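Progress report, tabletop object set and enclosure
Grakora work package 2, submitted to the Skurnik program office
Date: 11/25/24
Prepared by: Pravesh Ngcobo

## 1. Summary

Work package 2 covers the bench layout, the objects placed on it and the written placement rules. The bench at the Devside site is in use. The object set has been cut from the June list to three items: one red, one green and one wooden bowl. Spending is within the approved budget line. Two items remain open, glare on the enclosure walls and the wording of the placement sheet. Neither holds up work package 3.

## 2. Bench and floor panel

The June report described a painted white floor panel. It was dropped after the first trial period. Scuffs showed quickly on the white, and the pale objects did not stand out from it. The replacement has a brown wood-grain surface with fine parallel lines. The grain gives a visual reference when an object is set at an angle, and small marks are much harder to see.

The clear acrylic walls were kept. They stop round items from leaving the work area and do not hide the objects from the side. The present layout has the bowl at the lower right, the green block in front of it at the near wall, and the red item on the open floor.

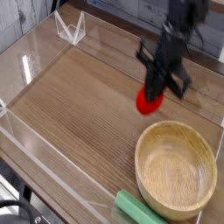
*Figure 1. Bench layout with bowl, green block and red item.*

The clear V-shaped holder toward the back is retained from the earlier layout. It takes up little floor area and its position is recorded on the placement sheet with the other objects.

## 3. Object set

The bowl is light wood, round, wide and shallow, with a thick rim. It replaces the metal dish on the June list, which slid when touched at the rim and was noisy enough to draw complaints from the next room. A second bowl of the same pattern has been bought from Steyn and is stored as a spare.

The red item was chosen for color. It stands out well from both the brown floor and the pale bowl. Its starting place in the current series is next to the bowl, on the far side from the near wall. In this place the item is partly hidden from some angles, and that was requested by the program office in its comments on the June report.

The green block is mint green and long in shape. It lies diagonally near the front wall. In the first version of the placement sheet it was parallel to the wall, and people resetting the bench kept pushing it flush against the acrylic. The diagonal placement is easier to repeat by eye.
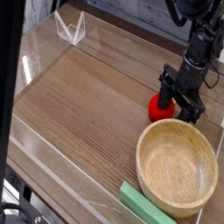

## 4. Placement rules

The placement sheet is at version 3. Changes from the previous version:

- The bowl is placed first and all other positions are given relative to it.
- The bowl starts each run empty.
- The green block is set down second, the red item last.
- The V-shaped holder is not moved between runs. If it has been knocked, the run is noted and the holder is put back before the next one.

The sheet has been used for 63 resets so far. Most questions from staff concerned the red item - the old wording said "near the bowl" and gave no side. The new wording names the side, but it still reads poorly for anyone standing at the far end of the bench, and a small sketch will be added. 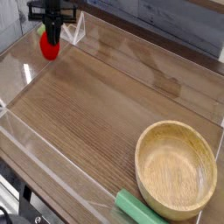
A taped outline for the bowl was also tried. The tape lifted at the edges and left residue on the panel, so it was removed and the panel was cleaned with mild soap. No outline is planned for the next period.

## 5. Open items

**Glare.** The top edges of the acrylic walls show as bright white lines under the present room lighting. The left and front walls are the worst. A diffuser for the overhead fixture has been quoted and the order is with purchasing. Matte film on the walls was considered and rejected on grounds of visibility.

**Placement sheet.** The sketch for the red item is outstanding. Version 4 will be issued when it is done.
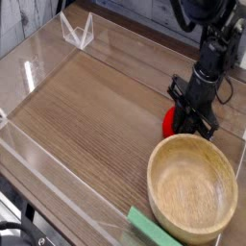

*Figure 4. Red item beside the bowl; bright line along the top edge of the front wall.*

## 6. Budget

Spending on bench materials and objects to date is $1219. This includes the floor panel, the acrylic walls and both bowls. The diffuser is not included and will be charged to the next period. No change to the budget line is requested.

## 7. Next period

- Fit the diffuser and repeat the glare check.
- Issue placement sheet version 4.
- Inspect the floor panel for wear at the bowl position.
- Hand the bench over to work package 3, with the spare bowl and a printed copy of the sheet.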